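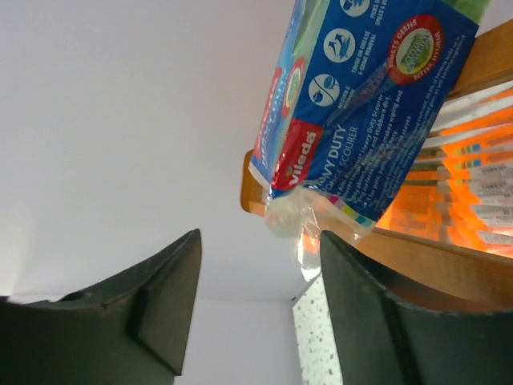
4. Installing and commissioning a Banlow field station

This section covers the installation of a single Banlow seismic station on a prepared pier and its registration with the Clanetti data server. Read section 3 (Site selection) first. Allow one working day per station.

4.1 Before you start

Check that the pier has cured and that the vault drains freely. The station must stand at least 32 m from any road, pump or building with running machinery. Trees count as noise sources in windy areas.

You will need the sensor, the Dewan digitizer, the GNSS antenna with its cable, two 12 V batteries, a compass or gyro for orientation, and the site form from appendix B.

CAUTION: Keep the sensor masses locked during transport and until step 6. Moving the sensor with the masses unlocked can bend the pivots. This damage is not covered by warranty.

4.2 Placing the sensor

1. Clean the pier surface and mark a true north line on it. Apply the local magnetic declination if you use a compass.

2. Set the sensor on the pier with its north arrow over the line. The error must be no more than 2 degrees.

3. Turn the three feet until the bubble is centered. Tighten the lock rings by hand, then check the bubble again.

4. Connect the sensor cable to port A on the digitizer. Leave a loose loop on the vault floor so that the cable does not pull on the sensor.

5. Connect the batteries. The status light turns amber.

6. Unlock the masses from the digitizer menu (Sensor > Masses > Unlock). Wait for the light to turn green before closing the vault.

NOTE: If the light stays amber, the sensor is usually out of level. Lock the masses, repeat step 3 and unlock again.

4.3 Timing and data link

7. Mount the GNSS antenna with a clear view of the sky. The first fix can take several minutes.

8. Enter the station code, network code and coordinates exactly as they appear on the site form. The server rejects codes with lowercase letters.

9. Set the server address and port. The default port is 1,445.

10. Select Link > Test. The server should answer with the station code and the current time in UTC.

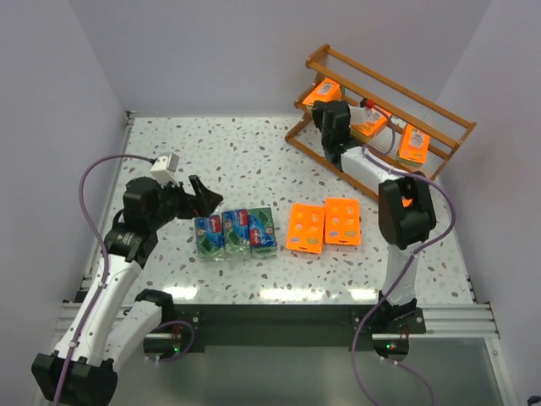 Svitlana Dovhaniuk: Step 10 passed for me at the Nandberg station, but no data came through afterward. The test only checks the connection. I had to go to Link > Stream and switch the three channels on by hand, and the guide should say so.

Channels are off by default in firmware 6 and later. After a successful test, open Link > Stream, enable all three channels and save. The setting survives a restart.

4.4 Acceptance check

11. Close and cover the vault. Leave the station undisturbed overnight; temperature drift in the first hours makes the long-period record unusable.

12. Download the noise plot from the server and compare it with the limits in appendix C. If one horizontal channel is much noisier than the other, check for tilt and for cable contact with the vault wall.

13. Sign the site form and upload a scan to the station record.

For removal and storage, see section 7.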